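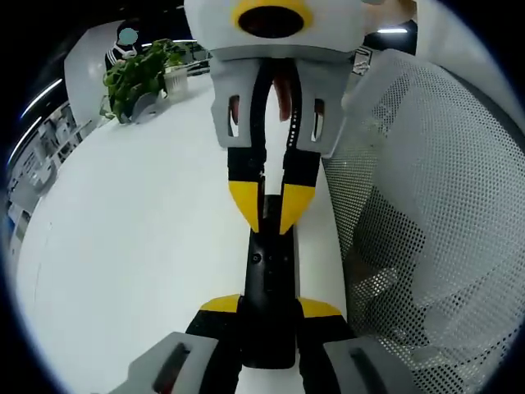 Sourdough and rye > Starters and preferments

Topic: Rye starter goes sour too quickly after moving house

seltitz_rye
Posts: 33
Good evening to all. Please excuse my English, I write slowly and with a dictionary beside me.

I have kept a rye starter for seven years. In February we moved from a village in the hills down to Horden, and from the first week the starter is not the same. Before, I fed it in the evening, and in the morning it was domed, with a smell like apples. Now it rises in half the night, falls, and at breakfast it smells like vinegar for pickles. The bread is flat on top and the crumb sticks to the knife. My husband eats it, but he eats everything.

What I have kept the same: the jar, the spoon, the proportion (one part starter, two parts water, two parts flour), the hour of feeding. What is different: the water, the kitchen, and the flour. I used to buy from the mill in Nistor, type 997, and here I can find only a wholemeal rye from the supermarket.

My question is which of these three I should change first. I do not want to change everything on one day, as then I will learn nothing.

oldcrumb
Posts: 2140
Temperature. It is always temperature. What is your kitchen at overnight?

seltitz_rye
Posts: 34
I do not own a room thermometer, but the new flat has heating under the floor and it cannot be switched off for one room only. In the old house the kitchen was so cold in the morning that the butter could not be spread. So yes, it is warmer, I would say much warmer.

oldcrumb
Posts: 2140
Then you have your answer. Warm kitchen, same amount of old starter, it eats everything by two in the morning and then sits there getting sour. Use less old starter. One part to five and five. Problem gone by the weekend.

flourpower_bev
Posts: 418
I'd look at the flour before anything. 997 is quite a pale rye, a fair bit of the bran is sifted out. Going from that to wholemeal is a massive jump! Wholemeal brings far more for the bugs to feed on, and it ferments like mad. I had exactly this when my local shop stopped doing the light one and I was scraping it off the worktop for a fortnight.

Also wholemeal drinks more water, so if you've kept the same proportions your starter is stiffer than it used to be. Might not matter, but your loaf will notice.

oldcrumb
Posts: 2140
Flour makes some difference. Not enough to halve the time.

flourpower_bev
Posts: 418
It did in my kitchen, and my kitchen hadn't moved house.

tin_loaf
Posts: 96
What about the water? Horden is hard water, I grew up near there and the kettle was like a cave. I let mine stand in a jug overnight because of the chlorine.

oldcrumb
Posts: 2140
Chlorine would slow it down if it did anything, and hers is going too fast. Leave the jug out of it.

tin_loaf
Posts: 96
Only asking. It doesn't cost anything to stand a jug.

seltitz_rye
Posts: 35
Thank you for so many answers. I must say that I cannot follow two of you at the same time, so I have made a small plan.

For the first days I will keep the supermarket flour and change only the proportion, to one, five and five as oldcrumb wrote. If the smell of vinegar stays, I will go back to my old proportion and order the 997 by post. The mill does send parcels, but the postage is nearly the price of the flour, so I wanted to leave it for second.

May I ask also about the floor? The coolest place in the flat is the stone windowsill in the bedroom. Is it strange to keep the jar there? There is a draught.

flourpower_bev
Posts: 418
Not strange at all, mine has lived in the porch, on the stairs and once in the bath (empty). Just put a lid on loosely and a plate underneath, you will not enjoy rye paste on a windowsill. It sets like cement.

remilura
Posts: 677
Coming in from the side here. I bake rye three times a week and I think everybody is looking at the starter and forgetting the loaf. A crumb that sticks to the knife can come from a sour starter, but it can also come from a loaf which is underbaked or cut too early. Did the oven also change with the flat?

seltitz_rye
Posts: 36
Yes. The old oven was gas, the new one is electric with a fan. I bake with the same numbers as before, and I wait until the bread is cold, then I cut. Perhaps three hours.

remilura
Posts: 677
Three hours is too short for a rye of that kind. Wrap it in a cloth and leave it until the next day. With pure wholemeal I leave it two nights. And do not trust the numbers on the door of a fan oven. Buy a cheap thermometer and hang it from the shelf, mine was wrong by a lot and I had blamed my flour for a year.

oldcrumb
Posts: 2140
Agree on the waiting. Disagree that it explains the vinegar smell in the jar, which was the question.

remilura
Posts: 677
I did not say that it explains the jar.

tin_loaf
Posts: 96
Could she not just keep it in the fridge and feed it the night before? That's what I do. I only bake once a week though.

seltitz_rye
Posts: 36
I have never kept it in the fridge. My mother told me that it becomes lazy. Perhaps this is only a belief in our family, but after seven years I am afraid to try it with the only jar. Is it possible to divide it and to put one half away for safety?

flourpower_bev
Posts: 418
Yes, do! And smear a bit thinly on baking paper, let it dry out, crumble it into an envelope. I have envelopes in the drawer from years back and the one I tried woke up in four days. Everybody should have an envelope.

seltitz_rye
Posts: 37
I return with a report, as I do not like it when somebody asks and then disappears.

First days, one part to five and five, jar on the bedroom windowsill. (I know, these are two changes. The jar climbed out in the kitchen on the first night and I lost patience.) In the morning it was domed again. The smell is better, it is less like pickles and more like yoghurt, but it is not apples.

Then I ordered the 997 from Nistor after all. With this flour and my old proportion, still on the windowsill, the starter was ready when I woke up and the smell of apples was there. I stood in the bedroom with the jar and was really happy.

The bread I wrapped and left until the next day. The knife comes out almost clean. The top is still a little flat. I have now a thermometer for the oven, and it shows that my oven is colder than it says, so remilura was right in this point too.

flourpower_bev
Posts: 418
APPLES! So pleased for you. And I'm going to say quietly that it was the flour.

oldcrumb
Posts: 2140
She moved it to a cold windowsill. The flour came after. You can't say which one did it.

flourpower_bev
Posts: 418
She had the windowsill with the supermarket flour as well and it smelled of yoghurt.

oldcrumb
Posts: 2140
At a different ratio.

seltitz_rye
Posts: 38
I think you are both a little right, and to be fair I should now try the 997 in the warm kitchen. But I have only one bag, and I would prefer to eat it.

One more question, if I may stay in the same topic. For the flat top: should I make the dough drier, or shorten the time in the tin? I fill the tin to two thirds and bake when small holes open on the surface.

remilura
Posts: 677
Shorten the time. When you see the first two or three holes, it goes in. If the whole surface is full of them you are already late. Leave the water as it is for now.

tin_loaf
Posts: 96
Do you dust the top with flour? I find the cracks easier to see than the holes. When they're as wide as a pencil line I put it in.

seltitz_rye
Posts: 38
I do not dust, I wet it with my hand. I will try half of the top with flour and half with water, and look at which I can read better. The next dough is for tomorrow, I feed the jar at nine.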